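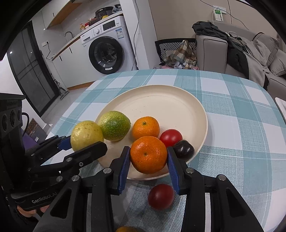
Marisol Quade
Kitchen and table contributor, Virker

Fruit on the Checked Cloth
A small gallery from a round table in Eradach

I love fruit season at this table. The cloth is teal and white with little checks, the plate is plain cream, and anything orange you put near the two of them looks like it has been polished. Mandarins are the worst show-offs. The one at the front of the opening picture is a deep, glossy orange, a bit flattened, with every dimple in the skin catching the light and that small greenish-brown navel right in the middle. The one behind it is lighter and still has its green button on top. I could look at mandarin skin all day!

Most of the shopping came from Tremader, the covered market at the bottom of the hill, where the citrus stalls open before 7 in the morning and the good stuff goes early. I went in wanting mandarins and came home with the usual mixed bag — some big green-and-yellow citrus, longans, and a few of the small round red and nearly black ones that I can never walk past. The mandarins alone were 900 grams on the stall's scale. The longans were 300, and I wish I had bought twice that.

Our gallery section at Virker is up to 2,241 pictures now, and a surprising number of them are of dinner. I like dinner, but fruit gets left out because people think it has to be arranged first. Please don't wait for that. Put it on a table you already use, let it roll where it wants, and look at the colors next to each other.

A few things I noticed while we were at it:

Green citrus is hardly ever one green. The one on the plate in the first picture goes from yellow-green on one side to a much darker green on the other, with speckles all over. It makes a lovely neighbor for the pale yellow fruit that sits half over the rim.

Very dark fruit needs something bright beside it. On its own it turns into a shadow. Next to a shiny red one it goes purple, and you suddenly see how round it is.

A matte plate is a gift. Ours has a few tiny marks on it from years of use and I wouldn't trade it. Shiny fruit on a shiny plate is too much shine for me.

The other picture is from the kitchen side of the table, with the washing machine against the wall and the kettle and cups close by, and I like that one even more. It has the whole household in it. There's the black pressure cooker up on the white counter, the yellow bag stuffed with greens, and in the middle of all that a bunch of fruit sitting right on the cloth. 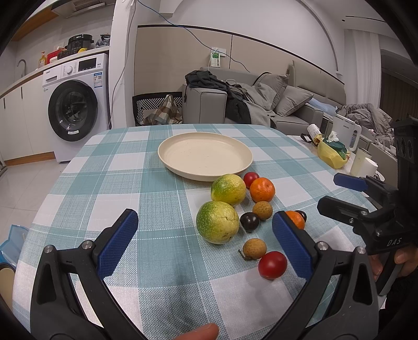
Citrus, mandarins, longans and plums beside the cream plate, kitchen side of the table.

Look for the longans in this one, because they're easy to miss. They are the tan ones, and the lower of the two still has a short brown stem on it. Longans are such modest-looking fruit. Peel one and you get that clear, juicy inside with a dark seed, and it tastes like honey and flowers. If you've never had them, Tekleab, the little grocery across from the bus stop in Eradach, sells them loose in season and will let you have a small handful if that's all you want. They do a 500-gram bag too, which in my house lasts one evening.

The big mottled citrus is what I'd serve to guests. Cut it in wedges, a pinch of salt, done. The skins go in a jar with sugar for a week or so, and then I put a spoonful in tea (black tea, very hot, in the biggest cup you own).

The plums get eaten standing up. I've tried making them into things and it always feels like a waste of a good plum, although a dark one sliced thin over plain yogurt is a fine breakfast. Keep them out on the table until they give a little under your thumb, then move them to the fridge.

Mandarins stay out too, at least for the first few days. Cold mandarins lose so much of their smell, and the smell is half the fun! I keep mine in one layer and turn them when I remember.

More table pictures will go up in April, when the market switches over and the first berries come in. If you shop at Tremader and have a favorite stall, write to the gallery page and tell me what to look for. I'm especially curious about the pale yellow fruit, which I buy every year and have heard called three different names by three different sellers.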